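Sorting thin wire by color – baskets or bags?

mosoti_bench wrote:
I have up to 10 years of leftover thin wire from model railroad work, and it all became one knot. Last month I bought three plastic baskets with holes in the sides, green, blue and pink. My plan is one basket for each color of wire. The table must stay clear in the middle, so the baskets stand at the back.

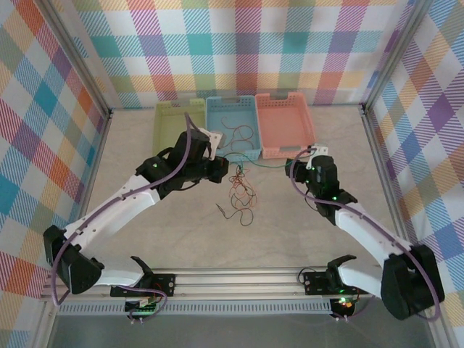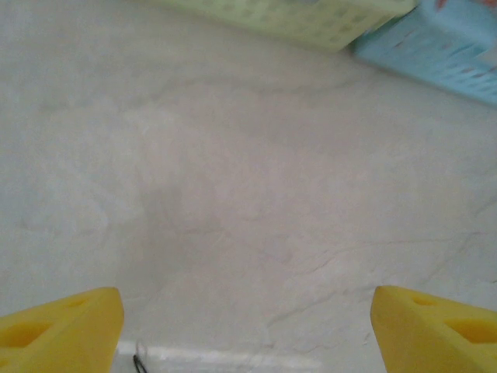

My question is about the holes. Will thin wire go through them and catch? In my old box the ends always found a way out. I paid 179 for the set in the Jutow store, so I would like to keep using it.

Rhonda Caron wrote:
Yes, it will catch. I used the same kind of basket for yarn and for bell wire, and both came out through the sides. Put a piece of cardboard on the bottom and around the walls.

denamville2210 wrote:
I don't agree with Rhonda. Cardboard takes away the good part, that you see what is inside. The problem is loose wire. Wind each piece around your hand, twist the end two times over the coil, and then any basket is fine.

Rhonda Caron wrote:
For long pieces, OK. But who will wind a piece as short as a finger?

denamville2210 wrote:
Short pieces go in the recycling – my opinion.

mosoti_bench wrote:
I keep the short ones, I need them for signals. Maybe small bags for these, and coils in the baskets. Pulling the knot apart is slow, I do it in the evening with the radio on. Does anybody start with one color first, or do you take any free end?

Rhonda Caron wrote:
Any free end. Never pull hard.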